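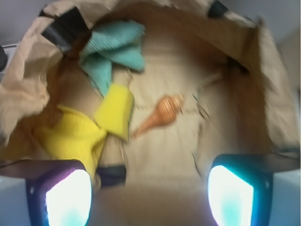 Brown paper bag, open for business.

Well, the Vovevside Indoor Open is done for another year and my voice has only just come back! For anyone who couldn't make it, the short version is that Halina Makowska won the women's singles, 4-6 7-6 6-3, after being two match points down in the second set tiebreak. The long version is below, and it's long. Get a coffee.

I had Halina losing this one, and I told her so on Friday, which she has reminded me of several times. Kazimiera Kurek had beaten her in June without much trouble, and for a set and a half it looked like the same match on a different surface. Kazimiera kept going wide to the forehand and then coming in behind it, and Halina kept trying to pass her down the line (why always down the line?) and missing by a foot.

Then at 5-6 in the breaker she threw up a lob. I've watched Halina play for years and I can't remember the last time she lobbed anybody. It landed on the baseline, Kazimiera ran it down and put it in the net, and the whole place went up.
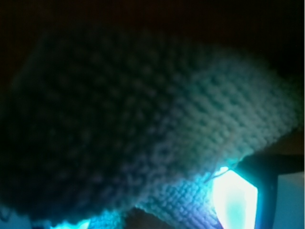 The third set was a different story. Halina broke early, gave it straight back with a pair of double faults, and broke again at 4-3 with a backhand return that I'd happily watch on a loop. Kazimiera was cramping by then and still made her play nine points in the last game. They hugged at the net for a good long while, and good for them.

On the men's side, Szymon Gajewski took out Asif Dogar 6-2 6-4, and it was closer than that sounds, with most of Asif's service games going to deuce. Szymon's serve is a real weapon now. He's added a slice out wide on the ad side and Asif just never got a read on it. We had around 400 people through the doors over the weekend, easily our best yet, and the raffle brought in $3,101 for the junior travel fund.

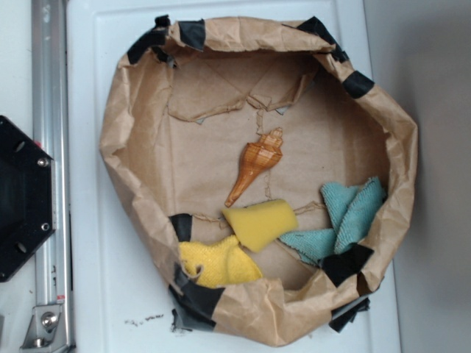 Next up is the winter doubles ladder, and I need names from you by the end of the week. We have 38 players signed up so far and I'd love a few more pairs, especially in the mixed. If you don't have a partner, put your name down anyway and I'll match you up. The first-round draw comes out of a paper bag like the brown one here, rolled rim and black tape and all, so please don't email me about your seeding. There isn't any. Remigiusz Wilczyńska has the court times if you need a late slot, and bring your own balls for the first two rounds!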